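Bultitz to publish results of robot hand and gripper comparison

Print this page
E-mail this page

2019-03-04 – Bultitz has begun comparing grippers and hands for Rolia, its programme on sorting household items. Each is being tried on the same job: fruit goes in one basket and other things in a second.
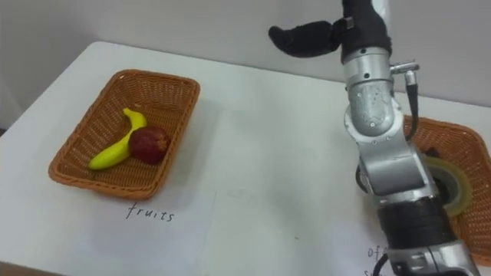
The plan is for 34 sessions of up to 40 minutes each, with the same controller settings throughout. Pamar is advising on the scoring.

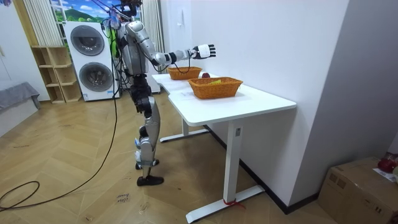 A humanoid robot at the sorting desk, with an apple between the two baskets.

"Tape and fruit need different grips, and we want figures for both," said Lino Colombo, who leads the work. "A hand that does well on one may be slow on the other." 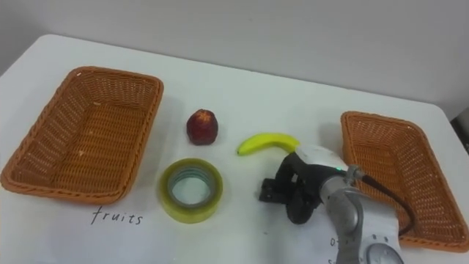 Bultitz | Handling and Grippers Team

Results will be published in May – with the full scoring sheets – and copies may be requested from the team.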